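Preparing a Desktop Computer for Processor Removal or Replacement

Guidance for refurbishment benches and repair areas

Purpose

This page sets out how a desktop tower should be opened, laid down and prepared before a processor is taken out or fitted. It applies to all tower machines received under the Celtside reuse programme and replaces the short checklist previously kept in the workshop folder. Staff who have not yet completed the bench induction should carry out the steps with a trained colleague.

Before opening the case

Shut the machine down fully from the operating system. Switch off the supply at the rear, remove the mains lead and hold the power button in for several seconds. Disconnect the monitor, keyboard, network lead and any other cables, and place them in the tray allotted to the job.

Record the asset number on the job sheet, together with any damage to the outer shell. Machines from batch 394 are to be recorded on the Muli sheet, as their drives are handled separately.

Put on the wrist strap and clip it to bare metal. Strap testing is carried out at the start of each shift, and a strap that fails is to be withdrawn at once.

Positioning the tower

Lay the tower on its side so that the removable panel faces upward. Release the panel, slide it clear and store it upright beneath the bench. Screws go into the lidded pot and should not be left on the work surface, particularly on slatted benches.

Before touching anything, take a moment to identify the main parts: the processor socket, the memory slots, the graphics card, the drive cage and the power supply. Layouts differ between manufacturers, and a part that is easily reached in one case may sit behind a cable bundle in the next.
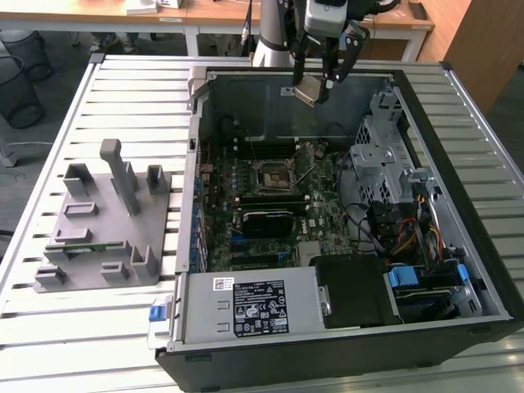

Photo: Valentin Besnard / Celtside

With the socket empty and its lever raised, the board is at its most exposed. The contacts must not be touched with fingers, cloths or tools. If the work is to be interrupted – even for a short break – close the retention frame and fit a socket cover.

Clearing the working area

Move loose cables away from the socket and rest them against the side of the case. Power supply leads may be held back with a reusable tie, but they should never be pulled tight. Leave the drive cage in place unless it prevents access.

Dust should be removed with a soft antistatic brush, working outwards from the socket. Compressed air may be used on the fans only, with the blades held still.

Removing the processor

1. Remove the cooler or heatsink according to the maker's instructions. If it does not lift freely, turn it gently from side to side. Do not lever it against the board.
2. Clean the old thermal paste from the top of the processor with a lint-free wipe.
3. Press the lever down and outwards, then raise it fully.
4. Open the retention frame and lift the processor straight up by its edges.
5. Place the processor in an antistatic tray and label the tray with the asset number.

Fitting a replacement

Check the part against the Cultero compatibility list. Match the corner marker on the processor to the marker on the socket, lower it into place without pressure, and close the frame and lever. Apply fresh paste, refit the cooler and reconnect its fan.

Refit the side panel only after the machine has passed a start-up test of 20 minutes. Failed machines are returned to the Laltora shelf with the job sheet attached.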